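The Slow Business of Teaching an Eye to See

If you have ever watched a newborn stare past your shoulder at a window frame, as if it were the most wonderful thing in the house, you have met the subject of Orla Buckley's working life. She runs the infant vision lab at the Tamdale Institute, on the second floor, where the waiting room smells of coffee and baby wipes and there is always somebody's small sock on the stairs.

Babies are born able to see, but not very well. The center of the retina, the part you are using to read this, is still unfinished at birth, and its cells go on packing closer together for years. The wiring behind it has just as much growing up to do. Faces are a blur of light and dark at first – hairlines and eyebrows, mostly – and color comes in over the early months.

Buckley and her colleague Nuala Fahy have now tested 1,348 babies, many of them more than once, and they are hoping to reach 2,000 before the grant runs out. The test itself is a sweet thing to watch. A baby sits on a parent's lap, a striped card comes up beside a plain gray one, and Fahy peeks through a little hole to see which way the baby looks. Babies like stripes. When the stripes get too fine to make out, the baby stops caring, and that tells you how sharp the eyes have become.

"You can't hurry a baby," Fahy told me, wiping something off her sleeve. "We book 48 minutes a family and use 4 of them for the science. The rest is snacks and naps!"

What keeps them at it is the children whose two eyes don't agree. If one eye sends a poor picture early on, the brain learns to lean on the other, and the habit gets harder to break as the years go by. Catch it early and a patch or a pair of glasses can do a great deal of good, though the patch (as any parent will tell you) has to stay on first.

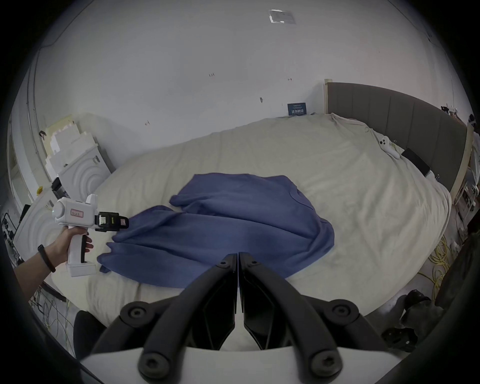
What Parents Can Watch For

Eyes that wander a little in the first weeks are usually nothing to fret over. An eye that still turns in or out after 4 months is worth a call to the doctor, and so is a pupil that looks white in photographs – that call should be made the same day.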